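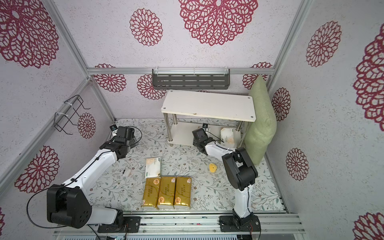
Figure 2. Tissue packs and a two-tier shelf with the goods not yet in order. One pack is already on the lower tier.

Chapter 2
Storing Small Household Goods

Small paper goods are among the most frequently handled supplies in any residence, guest house or care facility. They are light, inexpensive and quickly used, and for these reasons they are seldom given a fixed place. Packs of tissues are left on tables, on floors and in the pockets of coats. The result is a supply that cannot be checked at a glance and that is often reordered before it is needed.

This chapter deals with the storage of such goods on open shelving. It assumes that the student has completed Chapter 1 and is familiar with the terms "station," "reserve" and "daily stock." The methods described are those taught in the Hokent course in household management and practiced at the Kimden and Cheema training residences.

After studying this chapter, the student should be able to:
sort a mixed group of small goods by kind and by wrapper;
assign each kind to a tier according to how often it is used;
place soft packs so that the printed face can be read;
separate waste from usable stock before shelving begins.

2.1 Sorting Before Shelving

Work begins on the floor or table, never on the shelf. All goods are brought together and laid flat, with like beside like. In Figure 2, three gold-wrapped packs lie side by side and parallel, while a white pack with green printing rests directly behind the leftmost of them. Grouping by wrapper is a suitable first step, as packs of one design usually come from one purchase and should be used up together.

Loose items are dealt with next. Crumpled paper is discarded. Sponges and similar cleaning articles belong to a different station and are set aside for return. Pillows and other soft furnishings should not share a shelf with paper goods, although they may stand near it where space is limited.

2.2 Assigning the Tiers

A low shelf with two tiers is sufficient for the daily stock of one room. The top board is the easier to reach and is reserved for the kind in current use. The lower tier holds the next kind to be opened. Where a pack is already on the lower tier, the student should decide whether it is to remain there before adding others.

Stock beyond the needs of the room is returned to the reserve. At the Skimden residence, an inventory taken in October recorded 368 packs of tissues held in bedrooms and hallways, more than half of them unopened. After daily stock was limited to the shelf in each room, the reserve cupboard supplied the house until spring without a further order.

2.3 Placing Soft Packs

Soft packs lose their shape when stacked too high or pressed against a wall. They are laid flat in a single row, printed face upward, with the opening toward the user.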